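From: Corinne Mahmoud
To: Ulen house list
Subject: Re: storing wool blankets over the summer

Amos Dunleavy wrote:

> We cleared out my aunt's place in Wistelen and I now have more
> blankets than beds. Most are wool, one or two are cotton, and a
> couple I can't identify. Two of the wool ones have small holes
> near the hem. Can I put them all away together, or do I have to
> sort them first? And does cedar do anything? I have 25 blocks of
> it that came with the house and they don't smell of much.
>
> Amos

Amos,

Sort them first. The ones with holes should go in a bag by themselves until you have dealt with them, and I would not put that bag in the same room as the others.

For the holes, shake the blanket outside and look along the hems and under any binding. What you are looking for is grit that looks like sand, or bits of white webbing. If you find either, you have moths. Old holes with nothing around them may be years old, but I would treat them the same way.

Freezing works for us. Fold the blanket, seal it in a plastic bag with the air pressed out, and leave it in a chest freezer for a week. Let it come back to room temperature before you open the bag. Then do it a second time. Dolores Halvorsen only does it once and says she has had no trouble, but her freezer is colder than mine.

Wash or air everything before it goes away, even if it looks clean. Moths go for the places where there is sweat or food on the wool. I wash mine in the tub with cool water and a wool soap, press the water out with towels, and dry them flat. The cotton ones can go in the machine.

On the cedar – sand the blocks lightly and the smell comes back for a while. I would not count on it. It may put off a few adults but it won't do much about eggs that are already there. A tight lid matters more. I paid 141 for two big lidded boxes from Jirkari and they have lasted well, though the clips are stiff.

To tell wool from the others, pull a thread from the hem and hold it to a flame over the sink. Wool smells like burnt hair and goes out when you take it away. Cotton smells like paper. If it melts into a hard bead, it's synthetic and you can stop worrying about moths.

I refold mine in October so the creases don't always fall in the same place. Kornél Bognár asked last year about rolling them on tubes. That is better if you have the room, which I don't.

Corinne
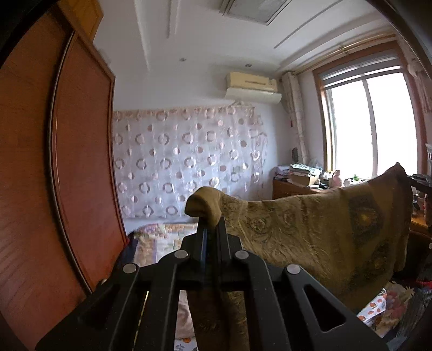 Patterned blanket, olive-gold with brown diamonds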